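I papered the inside of my pantry in January, and I would like to make the case that you should paper something too. A closet, the back of a bookcase, the wall behind the washing machine. I don't much mind which. What I want is for more people to have patterned wallpaper in their lives, because I spent 14 years in a house with white walls and I had no idea how much I was missing.

Some history first. When we bought the place, every room had paper in it, most of it put up by the family before us, some of it older. We stripped the lot. It took most of a summer, and I can still smell the vinegar water. We did it because everybody did it. White was clean, white was bright, white would make the small rooms look bigger, and white would be easy to sell when the time came. The time hasn't come. We are still here, in small rooms that look exactly as small as they always did, with nothing on the walls to look at.

My mind was changed by a friend's bathroom. Carys Morris bought a narrow row house with a downstairs bathroom hardly wider than the door, and she covered it, ceiling included, in an enormous print of ferns and moths. I went in to wash my hands and stayed long enough that someone knocked. There was a moth half hidden behind the pipe! There was a fern that ran up the corner and bent over onto the ceiling! I had been in that house three times before she decorated and I couldn't have told you one thing about that bathroom. Now I could draw it for you.

That's the first part of my argument. A pattern gives you something to do with your eyes, and a home is the place where your eyes spend the most time idle. Think of brushing your teeth, waiting for pasta water, sitting on the edge of the bed with one sock on. I have a very clear memory of the paper in my grandmother's spare room, which had a blue bird on a branch, and next to it the same bird again, and again, all the way to the window. One bird near the baseboard had been cut in half by a seam and put back together a little wrong, so that it seemed to have two chests. I loved that bird. I visited it. I don't have any memory at all of the paint in my own childhood bedroom, and I slept in there for years.

The usual complaint is that you'll get tired of it. I've thought about this a lot, and I think people get the tiredness backward. You get tired of paper you chose timidly. The beige with a slightly different beige leaf, the gray trellis picked out because it "goes with everything." You meet that paper every morning and it has nothing to say, and after a year or two you resent having paid for it. A big, odd, slightly too much print holds up far better, in my experience, because you keep finding bits of it. I have been living with the Sayce print in my pantry for only a few weeks, so take this with a pinch of salt, but I found a snail yesterday.

The second complaint is that florals are old-fashioned. Well, yes! So are soup and bedspreads. But I think the people who say this are picturing one particular kind of floral, the tight cabbage rose in a dusty pink, marching up the wall in rows. The florals being printed now are much looser than that. There's air between the stems. The flowers are different heights, like a roadside in June, and the colors are often quiet enough that from across the room you get a soft haze and only close up do you get the petals. I'm especially fond of the ones that mix garden flowers with trees, so there's a long upright line behind all the small stuff. It keeps the eye moving and makes the ceiling feel a bit farther away.

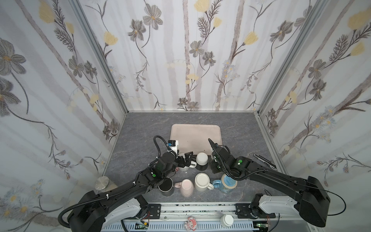 *Pale tulips, gray cosmos with yellow centers, and faint stripes that remind me of birch trunks. Nicely matched with the gray veined tabletop and that pink tray.*

I'd put a paper like that almost anywhere. It's gentle enough for a bedroom and busy enough for a hallway, and it would hide a scuff or a crayon mark for years.

The third complaint is the serious one, and it's that hanging the stuff is miserable. Here I have to be fair. It used to be, and sometimes it still is. Our pantry has 38 square feet of wall, which is nothing, and I ruined the first strip completely. I folded it paste side in to let it rest, as you're supposed to, then answered the phone, and when I came back it had become a kind of pastry. The second strip went up crooked. By the fourth I was enjoying myself, and by the last I was annoyed there wasn't more wall.

I learned a few things that I'll pass on. Hang a plumb line and believe it, even when the door frame tells you something different. Our door frame is a liar. Start in the corner you'll see least. Buy one more roll than the chart says, and check that all the rolls have the same batch number before you leave the store, because I had to go back and it was a long drive. Change the blade in your knife far more often than feels reasonable. A dull blade on damp paper makes a noise I'd like never to hear again.

Money is worth a word as well. You can spend a fortune. I held a sample from Vondard that was so beautiful I carried it around in my bag for a week, and then I worked out that doing our living room in it would come to $700 before paste, and I put it on the fridge with a magnet, where it makes a very nice small picture. But a closet or a pantry is a different matter. I spent $60 in total, paste included, by asking for end-of-line rolls. Stores nearly always have a bin of them, and small spaces are perfect for them. You only need two or three rolls and you can be much braver than you would be in a room where guests sit.

And I do think small, hidden spaces are where to begin, partly for the practice and partly for the pleasure of it. My neighbor Morfudd Howells has lined every drawer in her kitchen with leftover paper, a different one in each. Forks live on lemons. The batteries and string and dead pens live on a very grand peacock. It took her an afternoon, and she says she opens the drawers more than she needs to. I believe her, because I now go into the pantry for rice and come out a few minutes later without any.

Renters will be grumbling by now, and I understand. Peel-and-stick has gotten much better, though I'd test a piece behind a door and leave it there for a month before trusting it on old paint. You can also paper a board and lean it against the wall, or paper the back panel of a bookcase and take the whole thing with you when you go. I've seen a folding screen done this way, three panels in one big continuous garden, and it changed the corner of a very plain apartment completely.

My husband, who was firmly on the side of white, has come around as far as the upstairs landing. He has opinions now. He rejected a heron. He wants something with "a bit of weather in it," and he has taped four samples next to the light switch, where he stops to look at them on his way to bed. I'm pulling for the one with the brambles.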